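From: Adalberto Seixas
To: Erkedton packing list
Date: 18/11/2019
Subject: Re: pale strip or brown strip for the print boxes

Choi wrote:
> We still have the brown strip left over from September and I would
> like to use it up before anyone orders more. Is there a reason the
> print boxes can't have it? Also, which shelf are the flat boxes on
> now? I looked on the one by the door and found only lids.

Please keep the brown for the book cartons. The print boxes have labels running right up to the edge, and with brown across them the order number can't be read. Order 1245 came back for that and I had to repack it at home.

For the prints I want the thin see-through kind. One length across the front, pulled flat, ends folded under the box. Don't double it. If it wrinkles, cut a new piece.
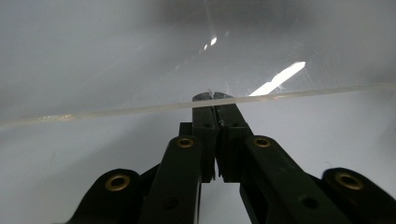
Thin pale strip, translucent.

It does pick up dust, so wipe the table before you start and keep the cut pieces in a folder — the blue one is fine. I cut mine the night before, four to a box, and leave the spares in the Tirkska drawer with the scissors.

The flat boxes are on the bottom shelf, behind the Zeltia cartons. There should be 200 there. The lids stay by the door until we have room for them.

I can bring another roll on Thursday if somebody tells me by Wednesday noon. Order 574 is still waiting for its insert, so leave that one open.

Adalberto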